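Cours de gestion des stocks et des approvisionnements
Séance 4 — Le stock de sécurité et le point de commande
Support remis aux étudiants de deuxième année

Rappel de la séance précédente

Nous avons vu que le stock moyen dépend de la quantité commandée et du rythme de la consommation. Le modèle simple suppose une demande régulière et un délai de livraison fixe. Dans une entreprise réelle, ces deux conditions sont rarement réunies, et il faut donc prévoir une réserve.

4.1 Définitions

Le délai d'approvisionnement est le temps qui passe entre l'envoi de la commande et la mise à disposition de la marchandise. Attention, il comprend aussi le contrôle à la réception. Plusieurs étudiants ont oublié ce point dans le devoir de février.

Le stock de sécurité est la quantité que l'on garde pour couvrir un retard du fournisseur ou une demande plus forte que prévu. On ne doit pas le confondre avec le stock minimum : celui-ci désigne, dans notre cours, le besoin normal pendant le délai.

Le point de commande est le niveau de stock qui déclenche une nouvelle commande. Il se calcule de la manière suivante :

point de commande = stock minimum + stock de sécurité

4.2 Le cas Mimier

La société Mimier distribue des charnières et des poignées pour meubles. Elle achète un modèle de charnière chez Boltano, par lots de 3 000 pièces. La consommation est de 500 pièces par semaine et le délai est de deux semaines. Le stock minimum est donc de 1 000 pièces.

Si l'entreprise décide de garder une semaine de consommation comme réserve, le point de commande passe à 1 500 pièces. Quand le stock disponible arrive à ce niveau, le magasinier prépare la commande. Il doit tenir compte des quantités déjà réservées pour les clients — le stock physique seul ne suffit pas.
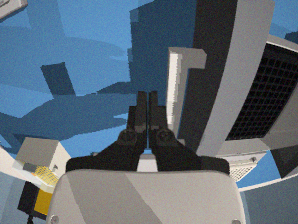

Le choix d'une semaine de réserve reste une décision de gestion. Une méthode plus précise consiste à mesurer la dispersion de la demande, c'est-à-dire son écart type, et à fixer un taux de service. Plus le taux de service demandé est élevé, plus le stock de sécurité augmente, et cette augmentation devient très rapide quand on s'approche de 100 %.

4.3 Le coût de la réserve

Garder du stock coûte de l'argent : capital immobilisé, loyer de la surface, assurance, perte de valeur. Il faut comparer ce coût avec celui de la rupture, qui est plus difficile à estimer. Une vente perdue se calcule assez bien, mais un client qui ne revient plus se calcule mal.

Chez Ersoy, deuxième cas du cours, l'inventaire compte 44 références et presque 3 000 euros sont immobilisés pour la seule réserve des joints. On peut se demander si toutes les références méritent le même niveau de protection. La classification ABC, étudiée à la séance 2, donne une première réponse.

4.4 Exercice à préparer

Reprendre les données de Mimier avec un délai de trois semaines, la consommation et la réserve étant inchangées. Calculer le nouveau point de commande, puis tracer la courbe du stock sur douze semaines. Indiquer clairement les unités sur les deux axes.

Pour la prochaine séance, lire aussi le dossier Cletgate — pages 2 à 6 seulement, le reste sera traité avec le chapitre sur les transports.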